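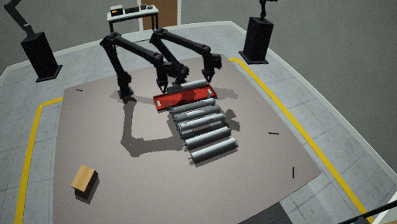

Page last changed: November, revision 4

Unit 2: Two arms, one part

These notes go with the shared workshop session on the Gerach roller conveyor build. Everyone works in the simulator first. Book time on the real bench after your program has run clean there.

The job is to handle the rollers with a pair of arms, one gripper at each end of the roller. The red tray and the rollers are both long compared with a gripper, and a single arm holding a roller near one end will let the other end sag. With two arms the load is shared, but the arms must agree on where the roller is.

Set up your world file in this order:

1. Place both bases and write down their positions. Use one origin for both.
2. Add the tray and the rollers. Leave the rollers parallel.
3. Load the Poketti gripper model on each arm.
4. Start the Navivbridge link and check that both arms answer on port 856.

Approach with the fingers pointing down and the wrist turned 90 degrees to the roller axis. Stop above the part, open the fingers, then lower. Do not move sideways once the fingertips are below the top of the roller. The neighbors are close and you will hit them.

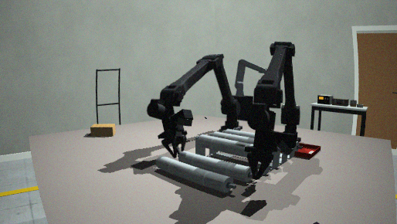
Collision checking has to cover the whole arm. Students tend to check the fingertips and forget the elbow and the wrist housing, which take up much more room. Run the check for each arm against the other, then against the supports.

Closing the grippers is a separate step from lifting. Send both close commands, wait for both to report, and only then lift. If one side times out, open both and back straight up.

Shadows are left on in the Hijazi scene settings. Keep them on if your program uses the camera, so your thresholds get tested against dark patches on the rollers.

To hand in: your world file, the log from one full run, and a short note on any grip that failed. Put your bench request on the same sheet.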